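别急着把机器人写进明年的预算

每年五月一过，做设备预算的人就会收到一批长得差不多的方案。今年我帮一家做长租公寓和洗衣代管的公司看了三份，其中两份的首页都写着“双臂机器人”，另一份写的是“无人化洗衣间整体解决方案”，翻到第九页才发现也是双臂机器人。

先交代立场：我干采购十几年，经手过叉车、隧道式洗涤线、折叠机，也经手过一批买来就堆在仓库里的扫地设备。我对机器人没有成见，对“先把钱批下来再说”有成见。

Flovier那份方案报价最完整。标题很大，叫“让衣物护理进入自主时代”，里面算了一笔账：一台双臂设备配一个洗衣间，按三班倒计算，替代多少人工，多少个月回本。表格很漂亮，问题是整张表里没有一行写人工介入。衣服缠在一起谁来解？袜子掉到地上谁来捡？筐放歪了，它是自己挪一挪，还是停下来发一条通知，等楼下值班的人上来？这些都要花时间，时间就是钱，但表里默认是零。

我问对方的销售，介入率有没有记录。对方说现场表现“持续优化中”。这句话在我这里等于没有记录。

再说场地。洗衣间是给人用的，机器门开多大、往哪边开，过道留多宽，筐放在哪里，当初都是按人的身高和胳膊长短来定的。一个人开门、弯腰、掏衣服，从来不用想自己站在什么位置。换成两只夹爪，敞开的机门本身就是要绕过去的东西，筐和门之间的那点距离也成了一道题。方案里把这一段叫“轻量化场地适配”，一句话带过，费用栏写“视情况而定”。做过预算的都知道，“视情况而定”最后都会定在甲方头上。
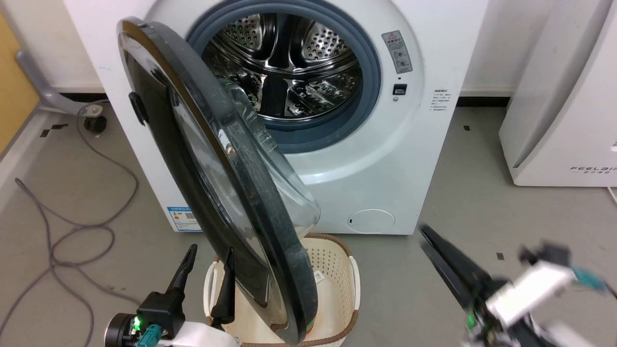

Mahtab Soltani读完这篇的初稿后回信说，我把账算得太死了，滚筒前面这一小块地方恰恰是最值得花钱去试的，因为装卸衣物是洗衣间里最后一段还全靠人手的活，前后工序早就有成熟设备，谁先把这一段摸清楚，谁下一轮谈价格就有底气；等别人都跑通了再进场，连提需求的资格都没有。

我承认她说得有一半道理。摸清楚是要花钱的，这笔钱该花。我不同意的是花在哪个科目里。试验的钱应该记成试验，写明上限，写明到什么时候停，花完了得到一份数据，哪怕数据很难看。现在的做法是把试验包装成固定资产，按五年折旧，再拿折旧后的月成本去跟人工工资比。这么一比当然划算，因为你假设它五年里每天都在干活，而且五年后还没过时。前一条我不信，后一条我更不信。

说到折旧，我手里那批扫地设备就是教训。当年Peltico的机器，买的时候按五年摊，第二年厂家换了主控板，旧型号的配件就开始排队。我有一台等一个轮组等了134天。这134天里它照样每个月摊成本，在账面上勤勤恳恳。财务不知道它趴在墙角，财务只看得到数字。

所以现在看任何一份机器人方案，我第一眼看备件清单，第二眼看维护条款，演示视频放在最后，有时候就不看了。演示视频里衣服总是叠得下、抓得起。我想看的是抓不起来那一次之后，设备停了多久，谁去处理的，处理的人原本在干什么。

Fasstead的方案在这一点上稍微老实些，附了备件价目。一副夹爪的指端橡胶件被列为易耗品，更换周期没写，只写了“依使用强度”。我让他们按洗衣间的强度给一个数，他们给了，前提条件占了半页纸：织物种类有限，单件重量有限，室内光照稳定，地面平整。我们的洗衣间在地下一层，有扇高窗，下午四点有一道光正好打在滚筒门的玻璃上。这种事在价目表里是查不到的。

也有人劝我考虑租赁。Woo那边推的就是按次计费，每完成一筐收一次钱，听上去风险全在供应商。细看合同，有保底次数，每季度1,694筐，不足也按这个数收。我们最忙的那栋楼到不了这个量。还有一条，因“非标准物品”造成的中断不计入供应商责任。什么叫非标准物品？附件里列的有：带长绳的衣物、大件被套、湿重过大的毛巾。这差不多就是一家公寓洗衣间的日常。

Leonie Nägeli在饭桌上跟我争过，说我拿成熟设备的标准去要求新东西，哪台新机器经得住这么审。可花的是成熟的钱，一分没少。要是报价也像技术一样处在“早期阶段”，我的标准自然可以跟着早期。

如果预算会上一定要给这件事留位置，我会这么写：放在研发或试点科目下，不进固定资产；只试一个点，连续跑满100天，停机时间和人工介入由我方自己记，不用供应商的后台数据；场地改动费单独列，写死上限；合同里加退出条款，到期不续，设备由对方拉走，地面和墙面恢复原样由对方出钱。最后这条每家都会皱眉头，皱得越厉害，越值得多问几句。

人的那部分也要算进去。设备进场之后，原来做装卸的两位同事并没有走，方案里把她们改称“运维协同”，工资一分没降，也不可能降，她们要学着看报错、复位、清理夹爪。那么省下来的人工是哪一份？我拿着这个问题去问写方案的人，得到的答复是规模上来以后就体现了。规模是多大，又没有写。

我把三份方案都退了回去，附了同一张表，请他们填介入次数、单次处理时长、备件到货周期，以及场地改造的明细。Fasstead填了一半。Flovier回了一封邮件，邀请我去参观他们的新展厅。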